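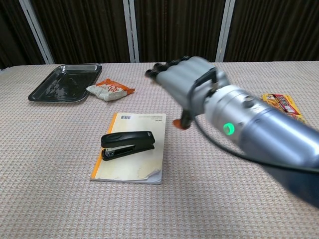

Guides > Around the House > Fabric Care

How to wash and dry a cotton waffle-weave tablecloth

By the Karkemska Linen desk
Last updated: July

Waffle weave shrinks more than flat cotton, and it shrinks unevenly if you rush the drying. The steps below suit cloths up to 3,000 mm long. Anything longer should go to a laundromat with a large front loader.

1. Check the label. If it says linen blend, use the cold cycle only. Our Amero cloths are all cotton and can be washed warm.

2. Shake the cloth outside. Crumbs sit down in the squares of the weave and turn to paste in the wash. For stubborn ones, use a soft nail brush on the reverse side.

3. Treat stains before washing. Grease gets a drop of dish soap, worked in with a fingertip and left for 26 minutes. Tea and coffee get cold water first, then a soak in oxygen bleach. Don't use chlorine bleach on coloured cloths.

4. Wash on its own, or with tea towels of a similar colour. Keep bras, zips and anything with Velcro out of the load - one hook will pull a loop right across the cloth. Set the spin to 400 rpm.

5. Skip the fabric softener. It coats the fibres and the cloth stops soaking up spills.

6. Take it out as soon as the cycle ends and stretch it gently by the corners, then along each side. Two people make this easier. The weave will look tight and small at this point and relaxes as it dries.

7. Dry on a line in the shade, folded over by a third so the pegs don't mark the hem. If you use a dryer, choose low heat and stop while the hems are still damp.

8. Don't iron the face. Press the hems only, from the back, with a damp cloth in between.

Shrinkage

Expect the first wash to take a little off the length. A Rosenthal-size cloth that was cut at 100 inches usually measures 98 after its first warm wash, and stays there. If yours has gone further than that, re-wet it in cool water, stretch it and dry it flat on towels.

Storage

Roll it on a cardboard tube if you have one - fold lines are slow to drop out of this weave.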